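Tutov Opens Refitted Parts and Storage Hall

Wall-mounted holder plates replace open shelving along the main aisle

MARCH – Tutov, a supplier of storage fittings for workshops and small assembly lines, has reopened its parts hall after a refit that took most of the winter. The hall covers 800 square meters and serves both the company's own assembly staff and customers who pick up orders in person.

The main change is along the long wall. The old open shelves have been taken out, and 119 positions for wall-mounted plates have been marked and drilled in their place. Each position takes one Plikis plate, a flat board with raised holders along its upper part. Small modules and housings go into the holders and stand upright, so staff can see from the aisle which places are filled.

"We had bins before, and people dug through them," said Ľudovít Slanina, operations manager at Tutov. "Parts got scratched and the wrong ones ended up in orders. With a holder for each part, a missing one shows up as a gap on the wall."

Plates can be ordered with holders of different widths. Small brackets are meant for connectors and short fittings, and the taller holders for boxed units. The layout was worked out with Krajčí, a local metalworking shop that also supplied the wall fixings.

The second half of the hall, near the loading door, is used for packing. It has two new benches, a scale and a label printer. Orders received before 11 a.m. are packed there the same day. Larger orders still leave from the back gate.

Plikis plates are matte with rounded corners and can be fixed to flat walls or ribbed metal paneling. 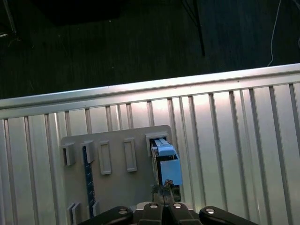

Availability and orders

Plikis plates are available now from the Tutov parts hall and through Flornano, which handles deliveries outside the region. An initial run of 1000 plates has been made. Customers who want their own holder layout should send a sketch with part dimensions; drawings are returned for approval before production starts.

Visitors are welcome at the hall from 8 a.m. to 4 p.m. Groups should call ahead so that a member of staff can show them the wall and the packing area.

Press contact: Ľudovít Slanina, Tutov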